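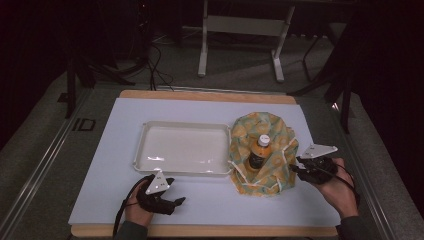 Calum Innes wrote back on the abstract that 256 demos of one task sounds like either far too many or nowhere near enough, and which is it. Good question, steal it as the opener. Answer comes at the end, remind me if I run over.

## Start (2 min)

- Hello, thanks, name, Haldane project. Don't read the title out.
- Calum's question. Pause. Let them guess, hands up for too many, hands up for too few.
- Say up front: no model architecture tonight. Only the data. If you came for the training curves, Akent team is after the break and theirs are prettier.

## The task

- Bottle, cloth, two grippers held by a person. Cloth goes round the bottle and gets gathered up. Tray on the left of the board.
- Why wrapping. Rigid pick and place we can already do. Cloth has no fixed shape, you can't say "grasp at the handle". Every fold is a bit different and the person corrects without noticing.
- Also it needs both hands. One holds the cloth while the other one goes for the next bit. If they aren't in step you lose the whole gather.
- Don't spend long on furoshiki history!! Did that in October, ate four minutes, someone asked where to buy the cloth.

## Handheld, no arm

- Operator holds the grippers directly. Point at the slide, white marker plates on top, that's where pose comes from for us. Cables run back past the wrists.
- Compare with teleop, which we did first. 75 episodes by teleop, took forever, operators hated it. Motions came out slow and square, like someone wearing oven mitts.
- Handheld: people move the way they'd move. Faster, messier, more little recoveries.
- Downside, be fair here. A person can do things with a gripper in the hand that an arm on a table can't reach. Elbow out, wrist rolled right over. So a chunk of good-looking demos are useless to us. We check reach on every episode afterwards and throw out what fails.
- Second downside: marker plate turned away = pose gone. Operators learn to keep the plates up. That habit then becomes part of the data, wich is worth saying slowly because people miss it.

## Numbers slide

- 297 recorded
- 256 kept
- 3 operators
- So 41 dropped. Mostly reach, then lost pose, then a handful where the operator stopped to scratch their nose or whatever.
- If asked how long: don't give hours off the top of my head, they're in the Arnent log, will send.

## What we got wrong (main section, slow down)

**Start positions.** First batch, bottle put down in the same spot every time. Nobody had told the operators to move it so they didn't, they're tidy people. Policy learned the spot. Move the bottle a hand's width and it closes on air.

- Fix was boring: a card with a new start position before each episode. Turn the bottle too. Turn the cloth.
- Tempting to let the operator pick "random" positions. Don't. People's random is a small circle near the middle.

**Too good.** Told everyone to do clean demos. They did. Then in rollout the cloth slips once and the policy has never seen a slipped cloth in its life. Just sits there.

- Now we ask for slips. Let go early, miss a corner, then recover. Keep recording.
- Recovery episodes get their own tag so we can turn them up or down in the mix.
- Someone will ask about the ratio. We're still fiddling, say so.

**Three people, three styles.** One gathers from the left first, one from the right, one kind of does both and tugs. Averaged together you get a motion that is none of them. We argued about this for a good while.

- Option A, write a script and make everyone follow it.
- Option B, leave it and hope the model sorts it out.
- Went with a loose script: order is fixed, how you do each step is yours. Less fighting between styles, still some spread. Would do this from the begining next time.

**Ending the episode.** When is it finished? Operators stopped whenever it felt done. Some held the gather for a second, some let go right away. Policy picked up a weird dither at the end, open close open close. Now: hands back, hold still, then stop the recording. Same for everybody.

## Setup bits people always ask for

- Keep the board where it is. Mark its position. Ours crept over a week of leaning on it and we didn't spot it until the overlays looked off.
- Cables. Give them slack past the wrist, otherwise the operator starts moving around the cable and again that's in your data.
- Plain sleeves, pushed down or up, pick one.
- Light from the same side all session. Shiny stuff throws highlights, leave a few in though, the real world has them.
- Short blocks. Past a certain point hands get lazy and you can see it in the grip. We swap people out and nobody has to be a hero.
- Watch playback the same day. Not next month. (We did next month. Once.)

## Tovberg clip

- Play w/o sound. Check it's the short one, the long one has me swearing.
- Trained on first batch, then trained on the kept 256. Same bottle, same cloth.
- Let it fail on screen, don't talk over it.
- Second run wraps but the top comes out lopsided. Say so before they do.

## Back to Calum

- Too many or not enough? Both. Too many of the same clean one from the same spot. Not enough slips, not enough odd starts.
- If I had the afternoon again I'd record fewer and change more between them.
- Next: different bottle heights, a stiffer cloth. Maybe a fourth operator who's left handed, we've got none and it shows.

## If questions dry up

- Would it work with a box? Haven't tried, corners scare me.
- Can you share the data? Yes once Haldane signs off, leave email on the sheet by the door.
- Do you need gripper force? We don't log it. Wish we did, for cloth tension mainly.
- Anything about cost → point to Arnent, not my budget.

Bring the adaptor. Laptop on charge before 6.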